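Home | Science Corner | Ask Us | Big Ideas | Try It | For Grown-Ups

How Do You Teach a Robot to Tidy a Bathroom?

Think about the last time you put a cup back on a shelf. You probably didn't think about it at all! Your eyes found the cup, your fingers opened just wide enough, and off it went while you were busy wondering what was for dinner. You are so good at this that it feels like nothing.

For a robot it is a very big something. A robot doesn't know how wide to open its fingers, or how hard to squeeze, or that you need to go around the glass and certainly not through it.

One way to teach it would be to write out every move as computer code. Imagine writing a note that tells somebody how to pick up a bar of soap, with every little bend of every finger in it, and you'll see why people went looking for another way.

So a team working on a project called Plorkutine tried something friendlier. They let people do the chores, and they let the robot learn from that. The trick is that the people don't use their bare hands. They hold grippers - a bit like big tongs with two fingers - so that whatever they do is something a robot with the same sort of fingers could do too.

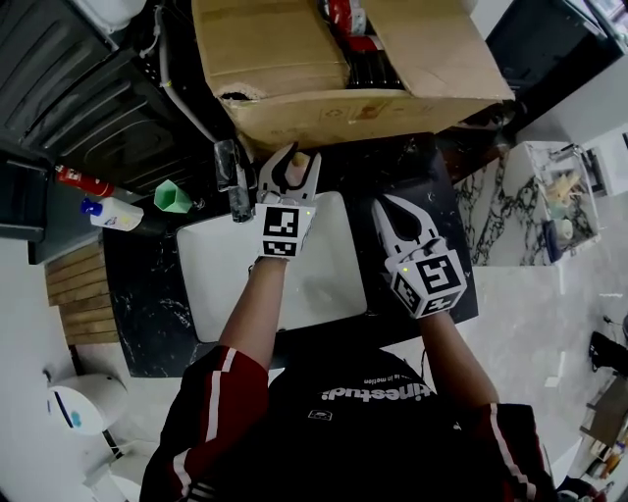
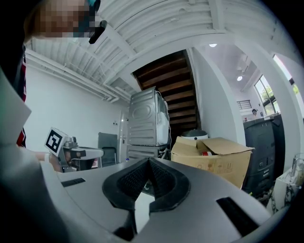 Clellilwood, 9/9/23

Did you spot the black-and-white squares on the white cubes? Those are called markers. They look like tiny puzzles, and a computer is very quick at finding them. When a camera sees a marker, the computer can work out where the gripper is and which way it is tipped, even when the gripper is partly turned away.

A gripper can carry a camera of its own as well, and the second picture was taken by one. The room looks bendy because the camera takes in such a wide view - look at the ceiling! It may seem a funny way to see a room, but it suits a robot very well, because a robot's camera can sit in just the same spot, right behind its fingers.

Sadia Paracha, who leads the project, wanted to know how many examples a robot needs before it gets the idea. In June her team gave their robot, Ryu, 20 examples of one chore, which was putting a small thing into a cup. Then they let Ryu have 40 tries by itself, and it managed a rather sad 30 percent of them. After that they gave it 162 examples, from lots of different homes, and Ryu got much better, even in a kitchen it had never met before.

"The different homes mattered more than we expected," says her teammate Callum Gourlay. If you only ever practiced catching a ball in your own yard, you might get muddled at the park, and Ryu is a little like that too.

Ryu still has trouble with see-through things, such as drinking glasses, and the team is working on those next.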